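Onska Towel Linting Records

Version 2, released in November
Maintainers: Veerle Jansen, Lukian Dovhaniuk

Summary

Onska is a small table of wash and wear records for cotton bath and hand towels. Each row covers one towel at one wash cycle and gives its dry weight, the lint collected from the dryer screen, and a hand-scored softness value. The table was built to compare drying methods. It covers 59 towels over 83 cycles. Some towels were retired early, so the row count is lower than the product of the two numbers.

Contents

towels.csv: one row per towel, with purchase batch, nominal size, weave and starting weight
cycles.csv: one row per towel per cycle
loads.csv: one row per machine load, with detergent dose, water temperature and spin setting
notes.txt: free-text remarks keyed by load_id

Collection

Washing was done at two sites, Jistville and Dunstan. Jistville has soft water and Dunstan has hard water. The site column must be used as a grouping variable in any model of weight loss. Both sites used the same detergent, dosed by weight. No fabric softener was used at either site.

Towels were weighed after drying and a rest period of 10 hours indoors. Weights are in grams. The scale at Dunstan was replaced partway through; rows before the change have scale_id = A and rows after it have scale_id = B. No correction has been applied.

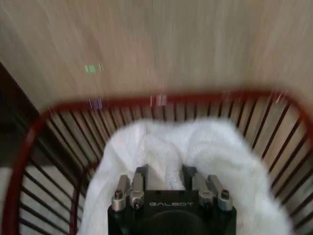
Lint was brushed from the screen into a paper envelope and weighed per load. The per-towel lint value in cycles.csv is an estimate that splits the load total by starting weight. Do not treat it as a measurement. Line-dried loads have an empty lint field, which should be read as missing and not as zero.

Softness was scored from 1 to 5 by Paora Mudgway and Cameron Lockyer. They scored separately and did not see each other's values. Both scores are kept, as soft_pm and soft_cl. Agreement is poor in the middle of the scale.

Known problems

Load IDs at Jistville restart after the first notebook. Join on site plus load_id plus notebook.
Water temperature is the machine setting. It was not measured in the drum.
Three hand towels in the Kisthorpe batch lost their tags and were given new IDs. See towels.csv, column old_id.

Changes since version 1

Added notebook column
Converted ounces to grams in the early Dunstan rows
Removed duplicate loads reported by Shayne Maihi

Corrections should list the site, notebook and load_id of each affected row.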